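Setting up your first task in the Lirham kitchen pack

Last updated February 29, 2024 by Linnea Lundgren

The Lirham pack adds simulated kitchens to the Kaltetti simulator. You need Kaltetti installed and 10 GB of free disk space. These steps cover the single-arm tasks only.

## Load a kitchen

1. Open **Packs** and choose **Lirham**.
2. Pick a kitchen from the list and press **Load**.
3. Set the episode limit to 40 seconds.
4. Start with a pick-and-hold task and run it once with the supplied controller.
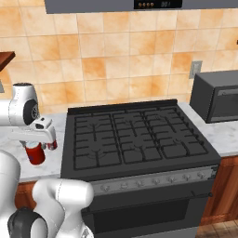
*Can held over the worktop, to the left of the range.*

If the arm jitters while holding, lower the grip force to 135 and run it again.

## Set the second view

Go to **Views**, add a new one and attach it to the wrist. Tilt it down until part of the gripper shows at the bottom.

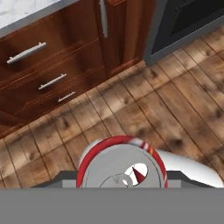 Drawer tasks are where the wrist view earns its keep. Leave the tilt alone once you start recording, or your episodes won't match. Check that the handles you plan to use are in view; with the stack of three drawers, all the silver bars should show, down to the one nearest the floor.

## Save

Press **Export** and name the run. Tien-fu Liu's import script expects run numbers with three digits, such as 152.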